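Comparing Two Finger Sets for Garment Pickup
Project report, Flestton robotics lab course

3. Test setup

The two-arm station was run with the Orkgate controller and the head camera for all trials. We compared 2 finger sets: the stock parallel fingers and the tapered black fingers printed from the Lapiņa drawings. Wrist mounts and cabling were left unchanged between sets. Garments were laid on grey upholstery, as the task calls for clothes left on a seat.

4. Results

The stock fingers tended to push a single layer of fabric ahead of them. The tapered set got under an edge more often, but slipped on thick folds when the closing force was set below level 4. Collars were harder than hems for both sets. The Sollow logger stored 3776 frames, and we used them to check the approach angle by hand.

5. Remaining problems

The head camera loses sight of the fingertips when the wrist is low and turned inward. Camera calibration drifted after each restart and had to be repeated. The red jacket with the white collar was kept as the reference garment for the September runs, with the fingers open at the start of each approach. 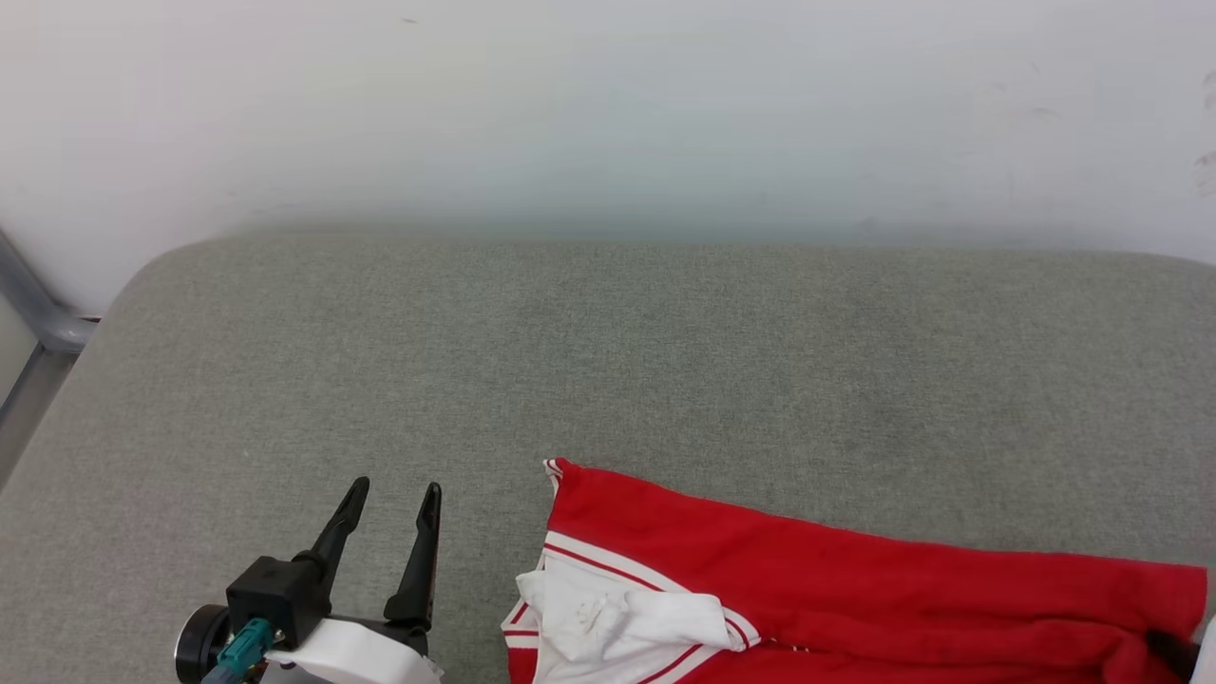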